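Workshop tips: teaching a bench robot to build a sandwich

These tips come from our small project at Marino, where Dario Bellini and I compare two ways of giving a robot its examples. In the first way the person always starts from a clean table. In the second, which we call Plenota, the person also starts from the half-finished stages. We recorded 3,701 demonstrations and kept around 3,000.

1. Keep the layout simple

Plate in the middle, one clear container on each side. A pink plate is good on a white table, the clear plastic is more difficult because the rim shines. Wipe the table, but do not worry about small marks.

2. Record the middle stages also

With only clean starts, our policy failed 137 times in the long test. With Plenota it failed 38 times, same table and same number of examples. Most of the difference was in the filling - the robot had learned the bread very well and then did not know how to continue. So stop with lettuce on the bread, or with the top slice already on, and begin a new recording from there. 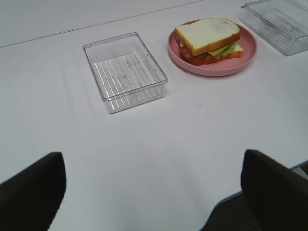
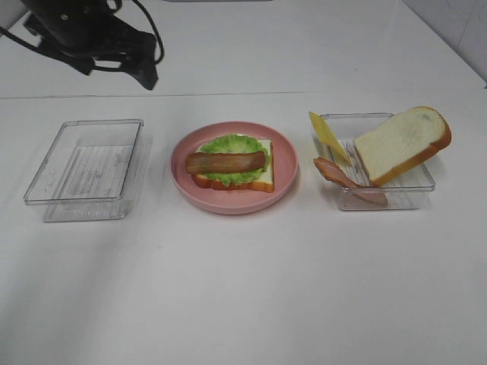
Sandwich stages on the pink plate, from the wrist view and from the side view.

3. Lean the thin pieces

A slice which lies flat in the container is hard to grip. Lean the bread and the cheese on the wall, so one edge is above the rim.

4. Write the stage in the file name

We use short words: bread, leaf, meat, cheese, top. In July I forgot this for one full afternoon and had to watch everything again.

5. Change the person

Two people should record, in turns. Dario closes the gripper earlier than me, and the policy was better with both styles mixed.

Assunta Pace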